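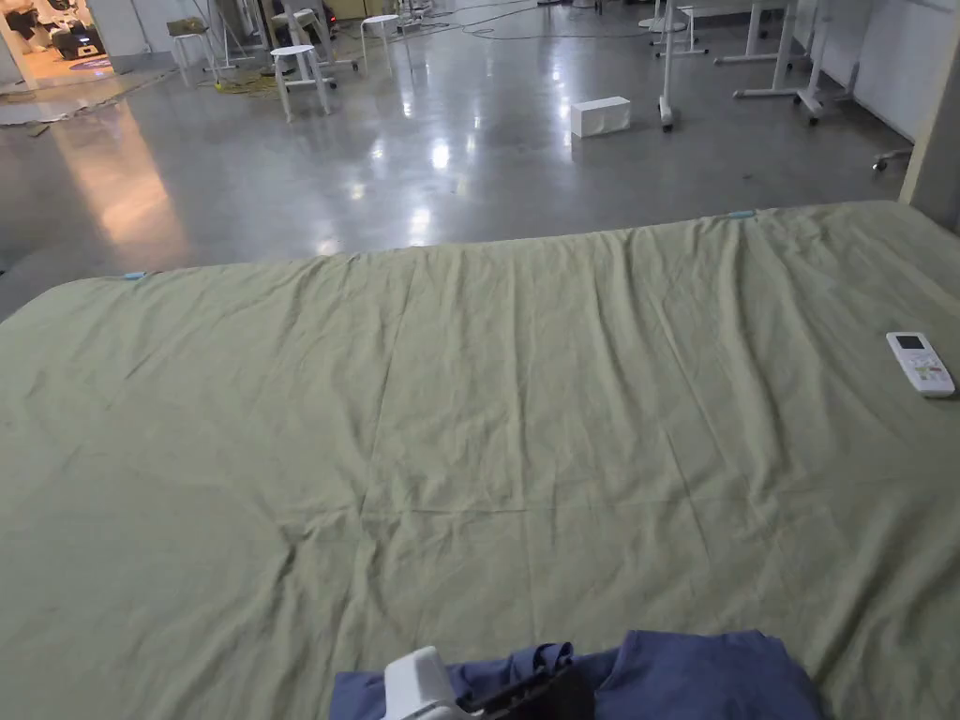
Can ordinary visitors try the grippers at an Okoro open day, or is it only for people who work with robots?

Anyone who has booked a place can try them, and you don't need to know a thing about robots beforehand.

I put that first as it's what half of you wrote to ask me off-list! The rest is my report from the Okoro visit at Nirside, with answers to Ladi's message further down. It's long. Get a drink.

> From: Ladi Ugwu
> To: Lakico list
> Re: Nirside, who went?
>
> Hello all,
>
> I couldn't get to the Okoro open day and I'm very sorry to have missed it. Could whoever went write something up for the list? I'm thinking of bringing my evening class to the next one. Most of them have done a bit of electronics but no robotics, and a couple are frankly suspicious of the whole business.
>
> Things I'd like to know:
>
> What do they show you? Is it a talk with slides or do you see something going on?
>
> Why cloth? I thought everyone was still picking up blocks.
>
> Is it a hands-on day or do you stand behind a rope?
>
> How do they get from a person folding a towel to a robot folding a towel? I've read the leaflet and I'm none the wiser.
>
> And is there parking.
>
> Thanks,
> Ladi

Ladi, you'd have loved it. I'll take your questions in whatever order I remember the day.

**Getting in**

The unit is at the far end of the Nirside estate, past the tile place. Parking is fine if you come before lunch and dreadful afterwards, when the gym opposite fills up. There were 18 of us on the morning visit, which was the right size for the room (any more and the people at the back would have been looking at coats). You sign a sheet, leave your bag on the shelves and that's it, you're in. They do a short welcome standing up. No slides at all, Ladi, I know how you feel about slides.

**> What do they show you?**

Work. That was the best part for me. I'd expected a polished routine, the sort of thing where an arm pours out some water and everybody claps, and what we got was a proper working morning with us stood at the edge of it, asking questions whenever we liked.

The bed corner was where I spent most of my time. They have a big mattress made up with a pale green sheet, and somebody works over it with a gripper, moving cloth about. When I was closest it was a bundle of blue stuff, already folded, with the black jaws pressed up against it. There was an air-con remote lying on the sheet as well, over on the right. They talked us through the idea of mixing hard things in with soft ones, so that whatever is learning from the recordings has met a bed with belongings on it. I thought of my own bed, which generally has a phone charger, a book and a sock on it, and felt they could go a good deal further in that direction.

The gripper itself is smaller than I'd pictured. White plastic body, boxy with rounded corners, and then black jaws with ridges on them. They call this version the Tokeck. You hold it and work it by hand, and it took me a while to get my head round that, so here's my attempt at your main question.

**> How do they get from a person folding a towel to a robot folding a towel?**

I asked this three different ways and got a patient answer each time, so what follows is my understanding of it and any muddle is mine.

You could record a person's bare hands doing the job, but then a robot has to work out what fingers are doing and it hasn't got any. So the person gives up their fingers too. You hold the gripper, and you do the job with only what the gripper can do, which is open, shut, turn and move. All of it gets recorded. A robot arm that carries the same kind of jaws can then be trained on those recordings, and the movements it's learning from are ones it has some hope of making.

The thing that struck me is how much it changes the person! You can't smooth a sheet with your palm. You can't flick a corner over with a finger. You find yourself pinching an edge and dragging it, then letting go and coming at it from the other side, and within ten minutes you're planning your moves like somebody parking a caravan. One of the Okoro people told us new starters fold very badly for the first few days and then develop a style, and that they can often tell from a recording who did it.

**> Why cloth?**

I asked that as well, since I had the same picture of blocks in my head. The answer was a demonstration. We were each given a tea towel and asked to drop it on a table, pick it up and drop it again. It never lands the same way. A block has a handful of ways it can sit, and a tea towel has as many as you've got patience for. You often can't see the corner you want as it's underneath, and the fold hides the bit you need to hold.

And then there's the creasing. I hadn't thought about this at all. A sheet on a bed ends up full of little ridges and shadows, and to a camera a crease and the edge of a fold can look very much alike. I had a good look at the green sheet after they'd said that and I could see exactly what they meant. It's pulled over the rounded corner of the mattress and rumpled along the far side, with long soft creases down the middle, and if you half shut your eyes you could believe in several edges that aren't there. I'm now annoyingly aware of it every time I make the bed.

**> Is it a hands-on day or do you stand behind a rope?**

Hands-on, no rope. You do get asked to watch your feet, and please pass that on to your class, Ladi, there are cables on the floor round the stools and further back by the equipment. Flat shoes. The floor is polished concrete and very shiny, lovely to look at, a bit hard on the knees if you decide to kneel and look at something from underneath. Which I did.

Everybody who wanted a turn had one. The task they give visitors is folding a hand towel in half and then in half again. Sounds like nothing. I got the first fold on my second go and was absurdly pleased with myself, then closed the jaws on both layers plus a good pinch of the cloth underneath and brought the lot up together. The lad next to me did it first time, beautifully, and it came out that he works in a hotel laundry. I'd have liked to hear more from him, to be honest I think Okoro would have too, they were asking him questions for the rest of the session. How do you find the corner, where do you look first, that kind of thing.

The running total for the whole open day was 112 visitor folds, chalked up on a board by the door. They don't put ours in with the real recordings, I did ask. Visitors' attempts are kept apart and are only used for talking over what goes wrong.

**What about your suspicious couple?**

Bring them, they'll be in good company. Somebody on our visit asked straight out whose job this was for, and it wasn't brushed off. The reply was that care homes and hospitals have shown interest, that they are a long way from anything that could be left to make a bed unattended, and that they didn't want to promise us otherwise. We also saw a recording of an arm having a go at a pillowcase. It got hold of it, lifted it, and then spent a long time trying to put down something that had got wrapped round its own jaw. They showed us that one by choice, and then one where it worked, and we talked about the first for far longer.

What I'd have liked more of: the arm running live. It was off for the morning visit as they were changing something on it, and the afternoon lot did get to see it, so book the afternoon if that matters to you (and sort the parking out some other way). I'd also have liked a chair at some point. Each visit is down as 2 hours and ours ran well over, no complaints from anyone that I heard.

**Practical bits for a group**

Write to Okoro before you fix a date with the class. They're planning the next open day for April and were talking about keeping groups together if they know early enough.

Long sleeves get in the way when you're using the gripper. Roll them up.

Photos were allowed in the main room on our visit. Ask before taking any of people, same as anywhere.

The kettle is in the back and you're welcome to it. Milk was running low by eleven.

If anyone has a left-handed member coming, do mention it. I'm left-handed and held the Tokeck in my left without any bother, though the trigger felt a bit stiff from that side, and they seemed keen to know that.

I scribbled a few pages of notes while I was there and can type up the part on how they decide a fold is good enough to keep, if there's any appetite for it. It got quite detailed, with arguments. Did anyone from the list go in the afternoon? I'd very much like to hear how the arm did with the towels, and whether it managed the second fold, as I certainly didn't.

Cheers,
R.

--
You are getting this because you're on the Lakico list. Reply goes to everyone, so trim your quotes please.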